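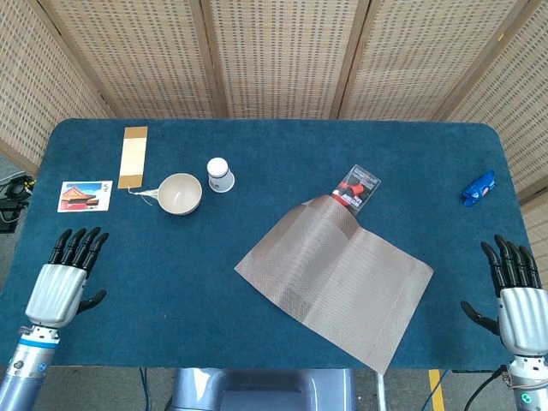

Home Forums Hardware Grippers & Hands Ask Log in

Search this site Go Advanced

Five-finger hands or parallel grippers for mixed tabletop objects?

Posted in Grippers & Hands, 2 August 2021

benchside_k

We are a small group with a two-arm upper body and a head camera, and we have to settle on end effectors before the next order goes in. Right now it has a pair of five-finger hands on it. The other option is a pair of Cirgate parallel grippers that we had on the same arms in April.

The job is picking ordinary things off a felt-topped table and putting them where they are told to go. The current set has a postcard, a bookmark with a tassel, a shallow bowl, a paper cup placed upside down, a sheet of woven mesh like a placemat, and a carded blister pack. Items get moved between runs and sometimes one is partly under another.

With the Cirgates we logged 413 attempts across the whole set. The bowl and the cup were fine. The postcard was bad. The fingertips are thick, and on felt they push down into the surface and then close over the top of the card. The bookmark was the same, except that we could sometimes get it by the tassel, which I don't want to count as a grasp.

With the hands we have only done 100 attempts so far. The postcard is better, but the thumb comes in at an angle and the card turns as it lifts. The cup is worse than I expected. The fingers arrive at different times and it slides before the thumb gets there.

What I want to know:

Is it worth staying with the hands for flat things, or should we go back to the grippers and make thinner fingertips? And does anyone have a good way of comparing the two that isn't just a success count? The controller is a Skutura on both setups, so at least that part hasn't changed.

Budget matters. So does the fact that the hands have a lot more that can break.

Edit – the arms are position controlled. There is a force reading at the wrist but we aren't using it for anything yet.

mtl_floor

Go with the grippers. Hands are for demos.

If you need to pick up a postcard, use suction.

Trunier_user_11

I would not decide on those numbers yet. You have over four times as many attempts on one as on the other, and if your operators were also learning the hands during the 100, the early ones will drag it down. Split the log by object first and look only at the second half of each.

On the flat items, I've run parallel grippers and a five-finger hand on a felt surface and the felt matters more than people think. It gives a little, so a fingertip can get its edge below the card. It also drags, so sliding a card to the table edge and pinching it there works less well than it does on a bare tabletop. Before you buy anything, try this with the grippers:

Make fingertips with a thin lip on one side only. Ours were printed and took an afternoon. Put the lip side down first, move sideways 11 mm, then close. If you come straight down with both sides you get what you described.

Turn on the wrist force reading, even if all you do is stop the descent when it goes over a threshold. We were pressing far harder than we needed to and had no idea until we plotted it.

For the hands, the card turning is a thumb problem. Close the thumb against the index finger only and keep the other three straight and out of the way. Most default grasps bring all the fingers in together, and on a thin object the outer ones just push it around. For the cup, do the opposite. Put the thumb in light contact first, hold it there, then bring in the fingers. With the wide rim down, go for the lower part of the cup, where it's less likely to tip.

The mesh is the one item where I'd pick the hand without much argument. A creased sheet with a raised edge gives the fingers something to get behind, and you can use both hands to pull it straight. With grippers you can lift it, but you end up regrasping a lot.

As for comparing them, count these separately:

Attempts that lifted the right object
Attempts that moved something else on the table
Time from first contact to lift
Regrasps

The second one told us the most. Our hand lifted more items and also knocked more of its neighbors, and a plain success count hid that. Keep the layout the same for both. We marked start positions on a paper overlay, took the overlay away before the run, and went through the same 20 layouts with each end effector.

Camera – check that the hand isn't hiding the object from the head camera at the moment of contact. A five-finger hand blocks a lot more than a gripper does. We added a small Strömberg camera at the wrist and it helped with the flat things, although the cable was one more thing to route.

If you really can't decide, one hand and one gripper is a fair setup. People don't like how it looks but it works.

benchside_k

Thanks. I split the log like you said, and the cup numbers for the hands do come up in the second half. Postcard stays about where it was. We'll print the lipped fingertips this week and put the Cirgates back on the left arm only.

Suction is out for us because of the mesh.

mtl_floor

You could do suction on one arm.

Related threads

Fingertip pads that don't peel off
Skutura drops the left arm after 700 cycles
Wrist camera or second head camera?
Felt, foam or bare table for grasp trials
Cable routing past a rotating wrist
Cirgate jaw width reads wrong after homing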